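Home | Diary | Workshop notes | Older entries | Contact

Last updated 9 July 2023

Budget day! I have been looking forward to this since January, which says a lot about what kind of person I have become. Þórarinn had the big spreadsheet up before I'd even taken my coat off, and we went through the whole equipment list line by line with a pot of tea and the good biscuits.

Where we stand: the arm is paid for, the floor space is paid for, and we have enough left for one serious purchase this financial year and a handful of small ones. Everyone has a favourite for the serious one. Mine is a second gripper. I've wanted a second gripper for so long that I have the quote memorised.

There are three quotes in now. Sirkent came back first and were lovely to deal with — a proper human on the phone who asked what we pick up all day and listened to the answer. Theirs is a parallel gripper with swappable fingers, and the fingers are the bit that got me excited, because we could make our own to suit. Gandis want to sell us a whole package with a camera and a mounting kit, and it's a beautiful package, but we'd be paying for a second camera before we've got the best out of the first. Østergaard do a suction head. I do love a suction head. Þórarinn reminded me that it also means a compressor, and a compressor means noise, and noise means a talk with the people upstairs. He has pencilled it in for next year with a question mark.

Lead times are the other thing. Sirkent say 10 weeks. Gandis say 37 days, which is such an odd number that I believe it completely. Østergaard haven't said, and I've written to them again.

Then we got to the small stuff, and I think I enjoyed this part even more. Hrefna wants a proper line in the budget for test objects. At the moment they come from kitchens and toy boxes and the bottom of people's bags, and she is right that we can't keep going like that, as things wander home again and then the results from one month can't be compared with the next. She asked for 400 dollars, and Þórarinn gave it to her without a single question! I have never seen that happen. She's going to buy doubles of everything, label the lot and keep one set sealed in the cupboard.

I put in for bins as well. The list says two, and I asked for four. A grey bin is not a glamorous thing to spend money on, but everything we do happens inside one, and the price from Desden is 70 dollars each if we take the plain ones. Þórarinn asked whether we could drill and fit dividers ourselves. I said yes before I'd thought about it. I have thought about it now and it's still yes, though I want a divider that slots in properly, with a finish that will stand up to being knocked all day.

After lunch I took my notebook over to the bench to check the wish list against what we use. It's a good habit and I should do it more often. Sitting in an office, you forget all the little things that hold a set-up together, and then you find yourself short of something that costs less than lunch.
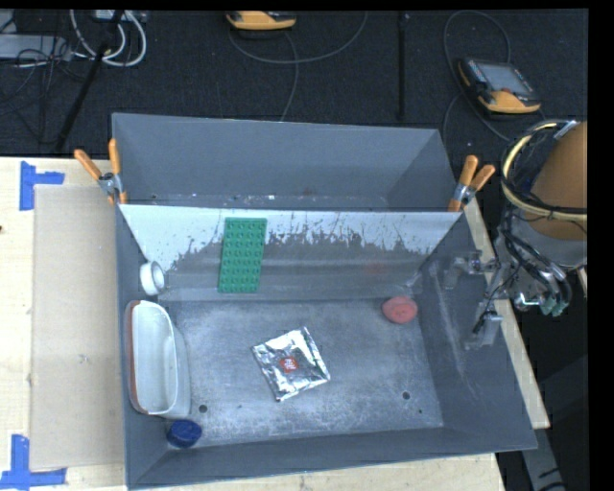 So I came back with a second page of additions. More spring clamps, the orange-handled kind, in two sizes. A decent roll of blue tape. Some sort of tidy for the cables on the floor, because I'd like to be able to vacuum under there without moving half the building. A shelf or a hook for the controllers. Spare hose. And a line for shiny wrappers and packets in Hrefna's test set, since crinkly foil is the thing I most want to try the new fingers on. Green building plates too, if she can find more of them.

None of that comes to much. I added it up twice and it fits in the small purchases line, with a bit over for postage.

We haven't signed for the gripper yet. Þórarinn wants to see the Sirkent warranty in writing, and I want to ask if the fingers bolt on from the front or the side, which makes a big difference to how close we can get to a wall. Hrefna wants to know if we can borrow one first. I'm ringing them in the morning with all three questions, and I've moved the quote to the top of the pile.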